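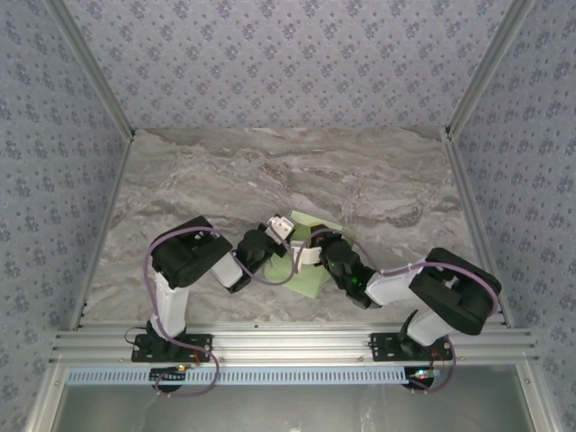 Pale green cloth on a gray marble-patterned top

9/26/21
By Kenna Strachan

Dry skin season is nearly on us, and I do love my little homemade face masks (oatmeal and honey, mostly!), so let's talk about cleaning up afterward. Let the drips on the counter soften under a damp cloth for 2 minutes and they'll wipe right off, no scrubbing.
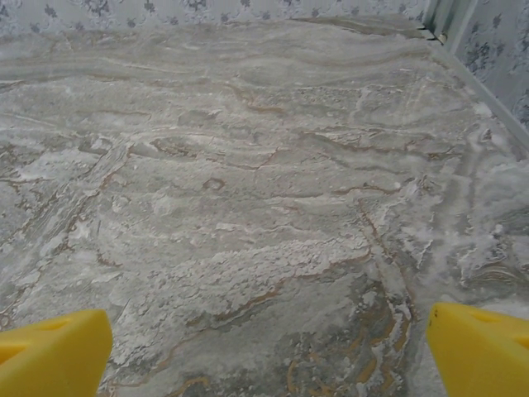 Marble-look surface, close up

Soak your mask brush in warm water with a drop of baby shampoo, then dry it flat. My friend Nuala Kinsella stands hers upright, and the bristles always come loose by October.

Contact Us | © 2021 Ketport Home & Beauty | Back to top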